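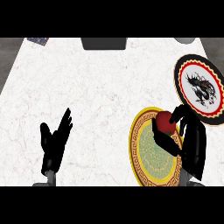

Will it ever do the washing-up?

My mother-in-law rang on Sunday to ask whether she should hold off buying a new dishwasher, what with the robots coming. She'd seen something on the telly. I told her to buy the dishwasher, and then I felt a bit of a fraud, having no idea whether I was right, so I got on a train to Lanthorpe to ask somebody who might.

Ilham Shehata runs a small team at Admasu that teaches robot hands to tidy up. Her office has one window, two dying spider plants and a very large screen, and most of the work happens on the screen. That surprised me! I'd come expecting clanking. What I got was a simulated marble table, a pair of black hands with proper fingers, some rather smart plates (one has a dragon on it, and I'd quite like it for my own kitchen) and a piece of round red fruit that I would call an apple and that my notes, for some reason, call a tomato.

"Plates are horrible," she said cheerfully, before I'd got my coat off. "Everybody thinks it's eggs. Eggs are fine. Plates are flat and they lie flat, so where do your fingers go?"

I'd never thought about it. Try it at home: put a dinner plate on the table and pick it up slowly, watching yourself. I slide mine to the edge, or I tip the rim up with a thumb, and I do it while talking about something else. Fruit is a kinder shape. You can get your fingers round it and a fair way under, and if you're a centimetre out it mostly doesn't matter.

The point of practising in a computer is that nothing breaks and nobody has to sweep. Ilham's team had run 3445 goes at clearing a table by the time I visited, many of them overnight, and she says she has stopped dreaming about crockery, though only since September. The trouble comes when you move to a real kitchen, where the plates have gravy on them and somebody has left a fork under the napkin.

For the other side of it I went to see Ivars Rimkutė, who manages the packing floor at Dasmont and has been sold to by experts. He has four robot arms and likes two of them. They lift identical boxes on to identical pallets all day long and he wouldn't give them back. The other pair were bought to sort returned goods, and returned goods arrive in carrier bags, with the lid missing, stuck to a receipt. "A school leaver gets the hang of it by dinnertime," he said. The arms had been at it for 11 weeks and he'd gone back to putting people on that bench.

I asked him about two-handed machines with fingers, like the ones in Ilham's office. He pulled a face, then asked what they cost, so I think he's tempted. (She wouldn't tell me either.)

So, chores. Moving one known thing to one known place: yes, quite often, if you're patient. Clearing up after my family on a Sunday: not this year, and Ilham wouldn't be pinned down to a date, even when I offered her a biscuit. She did say she'd expect laundry to be later than dishes. Cloth never lies the same way twice, and a sock that's inside out is apparently a whole research project.

My mother-in-law has ordered the dishwasher. It comes on Thursday and she wants me there to help lift it in.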